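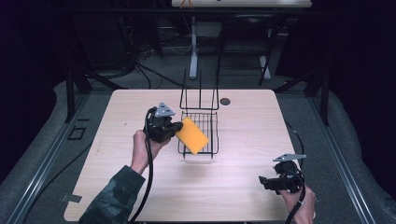
The second part of our course in the shared workshop is about grip force, and it is the part where most home builds become slow. A hand-held gripper with two jaws is easy to print and easy to close, but it must hold different materials without a change of settings. For this reason we begin with a soft object. A yellow sponge between the jaws, moved toward a black wire rack, is a good first task: the sponge forgives too much force, and the thin rods of the rack do not forgive a bad angle. Keep the second gripper open and on its own side until the first one has released.

## Before you start

- Read the sheet from Ruxandra Munteanu on jaw alignment (Part 1).
- Check that both cables can follow your hands to the far side of the rack.
- Write your starting jaw width in millimeters. For our sponges it is 56 or 60.

## Exercise 2.1

1. Close the jaws slowly until the sponge does not slide when you tilt it.
2. Carry it above the front rim and lower it into the rack.
3. Open the jaws fully, then lift.
4. Repeat 20 times with the left hand, then 20 times with the right.

Please write each drop in the table, also the small ones. In the Costache build the spring was too strong, and the log showed it only after 200 repetitions.

## Common mistakes

*Jaws open too early.* The sponge rests on the rim and falls to the front.

*Wrist turned during closing.* The jaws touch with one corner only, and the pads wear on one side. Ileana Anghel has spare pads, ask her before you glue the old ones.

Part 3, in February: the same task with a rigid object.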